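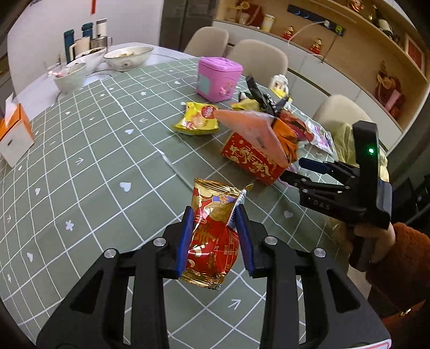 Table clearing with a pair of hand-held grippers, one of the jobs at our Dirport open day.

Kodix Hand-Held Gripper: Come and Try It

If you have been reading our product pages and wondering what one of these feels like in your own hand, we would love to have you over. The Kodix visit is our favorite part of the job, and it's as relaxed as we can make it (there is usually tea, and Setsuko Miyazaki will see that you get some). We work in a furnished home, at a proper dining table, with the sort of clutter you would find at your own place after a long evening of snacks.

A visit runs 2 hours and is open to 5 guests at a time. Reiko Honda starts with the grip itself: two linked arms, ribbed blue pads at the tips, and a handle underneath that you hold in your own hand. Then you move on to the table. Snack packets are a wonderful teacher, because they crinkle and slide and never sit quite the same way twice! Most people squeeze far too hard at first, and that's fine.

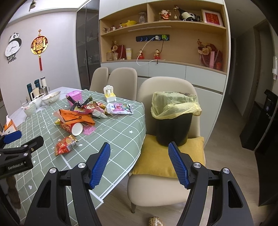

Dirport, December

Our last open day before the holidays was a full one, with 29 visitors through the door and a good many questions we are still answering by email. The job was the same for everyone: pick up the wrappers and bags from the tablecloth and get them into the lined bin, which we keep up on a chair beside the table so that guests don't have to stoop. Hashini Uddin took the left-handed visitors through it separately, and Shinji Noguchi stayed late with a couple from Prurerness who wanted one more go at the flat bags, which are the fiddly ones.

Visits are free. Please wear sleeves you can push up, and let us know beforehand if you would prefer to sit.

To ask for a place, write to Haruna Maruyama at the Dirport office and tell her how many of you are coming. Morning visits begin at 10 a.m. Children are welcome with a grown-up.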